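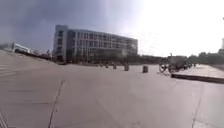
Section 3: Filling your weekly supplement organiser

Welcome back! By now you should have your Dakell organiser out of its packaging, washed and properly dried (if you skipped the drying part, please do go back to Section 2, as capsules really don't get on with damp corners). In this section we'll fill it for the first time, set the reminder, and get you into a rhythm that ought to take only a few minutes a week once you've done it a couple of times.

Before you begin

Have all your bottles in front of you, with their labels on, and a clean, dry surface to work over. A tea towel spread on the table is a great help, because round softgels roll like marbles and will find their way under the fridge if you let them. You'll also want the blank card that came in the lid, and a pencil.

Note: The organiser is meant for ordinary food supplements such as vitamins, minerals, fish oils and herbal capsules. If you take prescribed medicines as well, have a word with your pharmacist before you put them in the same compartments. Some tablets must stay in their own foil until you swallow them.

Filling the trays

1. Wash and dry your hands.

2. Slide the tray out of its sleeve until you feel it click, then open all the morning lids. Leave the evening lids shut for now.

3. Take your first bottle and read the label through, even if you've been buying the same one for years. Makers do change their strengths from time to time, and what used to be one capsule a day may now be two, or the other way about.

4. Write the name on the card, with how many you take and when. Satish Dhillon, who drew up the card, left plenty of room for large handwriting, so there's no need to squeeze.

5. Drop the right number into each morning compartment, working from left to right. Put the cap back on that bottle and move it well away before you open the next one.

6. Carry on until every morning supplement is in, then close the morning lids, open the evening ones and do the same again.

7. Hold the tray up to the light and compare each compartment with its neighbour. They should all look alike. If one looks a bit fuller or emptier, tip it out and check it against your card.

8. Slide the tray back into the sleeve. Keep the bottles! You'll need the batch number and the use-by date if you ever have a query.

Caution: Each compartment closes with a gentle push. If a lid won't shut, don't force it. Very large capsules are best laid flat, and powders, chewable gummies and anything fizzy should stay in their own tubs, as they stick or spoil once they're out.

Caution: The lids are not child-resistant. Store the filled organiser up high and out of sight of children and pets. Supplements containing iron can be very dangerous to a small child, even in modest amounts, so please be especially careful with those. If you think a child has swallowed any, get medical help straight away and take the bottle with you.

Setting the reminder

1. Press and hold the button on the end of the sleeve until the light turns green.

2. Press once for each hour after midnight, so seven presses will give you 7 o'clock in the morning. If you lose count (it happens to all of us), hold the button down again and start over.

3. Wait for the double beep. Your morning reminder is now set, and you can repeat the steps for the evening.

Note: A missed dose is best left missed. Please don't double up the following day unless the label or your pharmacist tells you to.

Where to keep it

A bedroom drawer or a cupboard away from the cooker suits it nicely. Bathrooms get steamy and windowsills get hot, and fish oil in particular goes off quickly in the warm. If a capsule smells sour, has gone cloudy or is stuck to its neighbour, throw it out.

Bláthnaid Foley looks after spare trays and lids at our Skurnness workshop. Quote part 1827 for a replacement tray. Cleaning and changing the battery are covered in Section 4.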